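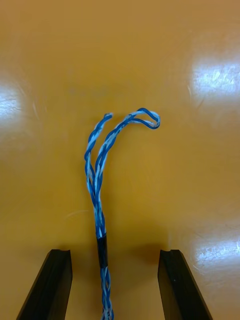 Etdale, September

Household tips for those who let rooms to visitors

The Levosach Visitor Accommodation Office issues these notes to householders who let a room, a flat or an outbuilding to paying guests. They should be read together with the conditions printed on the back of the registration certificate. There are now 113 registered lets in a parish of 3589 residents, and most complaints received over the summer concerned noise, rubbish and parking near the shore path.

Before guests arrive

Send written directions to the door, including which gate to use and where to leave a car. Guests who arrive after dark and cannot find the house will knock at the wrong one. A small lamp at the entrance, with the house number beneath it, is sufficient.

Walk through the rooms in the order a stranger would. Open each window and close it again. Run the shower until it is hot, and note how long that takes. If the boiler is slow, say so in the house folder.

Bedding should be aired for a full morning before it is made up. In damp months leave the mattress uncovered overnight with the bedroom door open. A bowl of bicarbonate of soda placed in a wardrobe will take away most stale smells, and should be changed between bookings.

The house folder

Keep it to four pages. It should contain the address, the emergency numbers, the location of the stopcock and the fuse box, the days on which refuse is collected and the hours during which quiet is expected. In Levosach these are from 11 in the evening until seven in the morning, and they apply to gardens and parked vehicles as well as to rooms.

Where guests are likely to read another language more easily, a translated page on noise and refuse is helpful. Skye MacLeish at the Office holds versions in German, French, Spanish and Hebrew, which may be copied without charge.

Rules should be the same for every guest. Householders are reminded that it is unlawful to refuse a booking on grounds of nationality or religion, and that past trouble with one party is no basis for turning away another. The Office will assist in drafting a fair set of house rules on request.

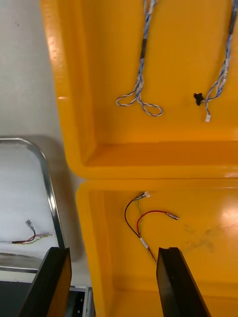 Kitchens and shared spaces

Label one shelf of the refrigerator for guests and keep it clear. Provide two washing-up cloths per stay and boil them afterwards. Tea stains in mugs will come away with a paste of salt and a little lemon juice, left for ten minutes. Burnt pans should be filled with water and a spoonful of washing soda, brought slowly to a simmer and left to cool before scrubbing.

Sand is the chief cause of blocked shower traps in houses near the bay. A stiff mat outside the door and a bucket of fresh water for feet will prevent a good deal of it. Lift the trap every fortnight in season.

Refuse

Bins left out overnight are opened by gulls. Ask guests to tie all bags, and store them under a lid with a strap or weight until the morning of collection. Glass should not be emptied into the bottle bank after nine in the evening. Larger households may apply to Alistair Swanson for a second bin.

Neighbours

Give the adjoining houses a telephone number that will be answered at night, and answer it. Householders who live elsewhere must name a person within the parish who can attend. A call made early, in a civil tone, generally settles a noisy party; if it does not – or if there is any sign of drugs being used or sold – the matter should be passed to the police and not dealt with at the door.

Keep a dated record of each complaint and what was done. Babatunde Etim, who handles registrations, will ask to see it at renewal.

The registration fee is unchanged. Certificates must be displayed inside the main entrance, at eye level.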